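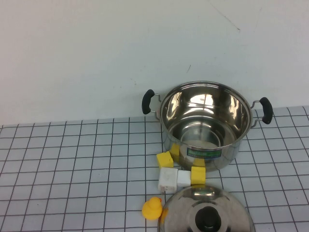

Letzte Änderung der Seite: Mai, 14:20 Uhr

Topf mit Drahtbügelgriffen - auch fürs Induktionsfeld?

Benotier schrieb:
Ich suche einen zweiten Topf für Suppe und Kartoffeln. Der auf dem Foto ist aus Edelstahl, innen poliert, mit zwei seitlichen Griffen: Metallbügel, außen schwarz ummantelt. Taugen solche Griffe im Alltag? Und wie bekommt man innen Kalkflecken weg?

Wurnard schrieb:
Die Griffe sind in Ordnung. Ich habe ähnliche seit 12 Jahren. In den Backofen würde ich den Topf damit nicht stellen, solange man nicht weiß, woraus das Schwarze ist.

Sorside schrieb:
Sehe ich anders. Meine haben den Ofen bei 180 Grad oft genug mitgemacht. Gegen Kalk: 700 ml Wasser, ein Schuss Essig, 15 Minuten köcheln lassen, ausspülen.

Wurnard schrieb:
Deine vielleicht. Es gibt auch welche, die weich werden. Essig ist gut, aber danach gleich abtrocknen, sonst sind die Flecken wieder da.

Jabłońska schrieb:
Das grüne Etikett vorne unter dem Rand muss vor dem ersten Kochen runter. Warmes Wasser, einweichen, Kleberreste mit Speiseöl abreiben. Keine Scheuermilch, die sieht man auf poliertem Stahl sofort.

Benotier schrieb:
Danke. Und Induktion?

Hubert Górecki schrieb:
Magnet unten an den Boden halten. Haftet er, geht es. Von oben sieht man das dem Topf nicht an.

Sorside schrieb:
Haften allein reicht nicht immer, mein alter hielt den Magneten und brummte trotzdem nur. Kassenzettel aufheben.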